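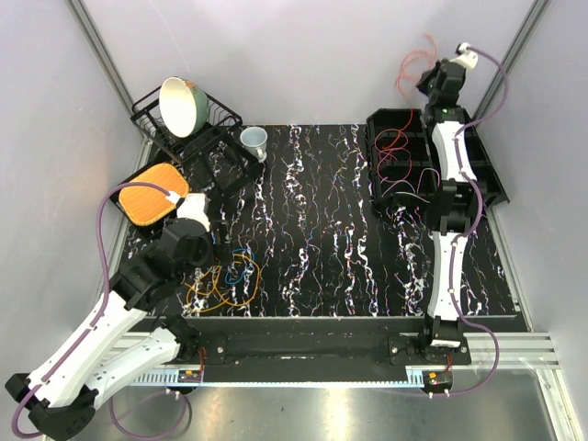

Green bowl in the dish rack

Drandby Kitchen Swap: your questions

What can I bring?
Plates, bowls, mugs, pans, just about anything from a kitchen drawer, as long as it's clean and you'd be happy to hand it to a friend. Please leave knives at home!

How much can I take?
Up to 11 pieces per household, and a matching set counts as one (we're soft like that). 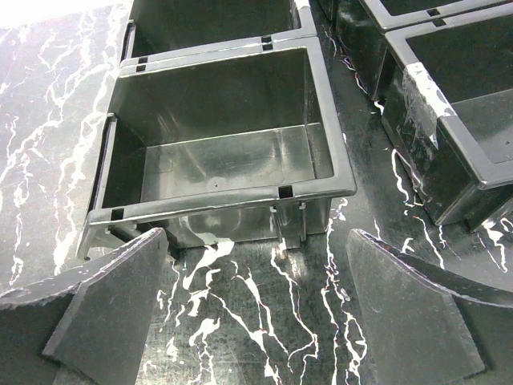 Black bin with an open top

Do I have to bring something to take something?
Oh, not at all. Come as you are, have a good look, and stay for a chat if you like.

Where do I park?
The lot behind Givley Hall has 32 spaces and fills up early, so do try Tarawneh Street too.

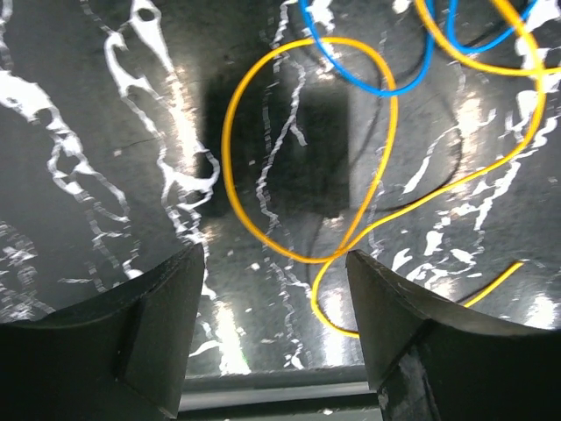 It's a five-minute walk from there, flat all the way.

Who do I ask about anything else?
Frans Martens at the front desk, and he loves a question.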